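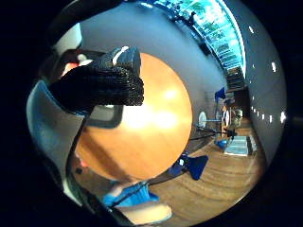
Eswood Open Floor

The Eswood Open Floor is a yearly robotics open day held in Eswood each October. It is run by Plullico, a small automation workshop, in the rooms where its staff do their everyday work. The event is free, lasts one day (always a Friday) and is best known for its hands-on gripper sessions, in which visitors teach a robot a household job by doing the job themselves.

Contents
1 Background
2 The gripper sessions
3 Other demonstrations
4 Attendance
5 See also

Background

Plullico opened its doors to the public for the first time after moving out of shared space in Chisholm. The first open day was a modest affair, with one robot arm sorting cutlery and a long line of people waiting to watch it. Visitors kept asking whether they could have a go, and by the second year the program had been rebuilt around letting them do exactly that.

The organizers have kept the day small in scale. There is no stage and no keynote. Staff work at their usual stations and stop to talk, and a good part of the pleasure for regulars is seeing what has changed on the benches from one year to the next.

The gripper sessions

The heart of the day is a set of short sessions using hand-held grippers. Each gripper has two fingers, a squeeze handle and a wide-angle camera mounted close to the fingertips. A visitor picks it up and carries out a simple task such as moving a cup, folding a cloth or putting a lid on a jar. The recordings are later used to train a robot arm fitted with the same kind of fingers.

The very wide lens is a favourite talking point. One small camera can take in the tabletop, nearby chairs, a band of windows and the floor all at once, with straight walls and floorboards bowed into great curves. Guides like to show visitors their own recordings on a laptop straight away, and the reaction is usually delight — people recognize the room, but it looks like the inside of a bubble. Hands near the lens look enormous, and a glove can fill a whole corner of the view.

Each session lasts 8 minutes. Visitors are encouraged to work at their own speed and to carry on after a fumble, as a dropped spoon and a second try can be useful material too. Children often take to the grippers faster than the adults who brought them.

A typical session runs in this order:
Choosing a task card
A practice run with the gripper
Recorded tries
Playback with a guide

Other demonstrations

In the afternoon the workshop's own arm is set to tasks taken from the same cards. It is slower than a person and it misses things, which makes for surprisingly gripping viewing. A clean grasp at the first attempt regularly draws applause from people who had never given a moment's thought to how a mug is picked up.

A parts table lets visitors handle worn fingertips, cracked housings and earlier versions of the squeeze handle. The oldest handle on display is stiff enough that most people need both hands to close it.

Attendance

Early open days drew mainly neighbours and students. The most recent one welcomed more than 1000 visitors, who between them recorded 2870 tries with the grippers, the highest total so far. Session places are given out at the door, and the morning ones tend to go first.

See also

Suderwood Makers' Weekend
Chisholm Workshop Trail
Robot learning from demonstration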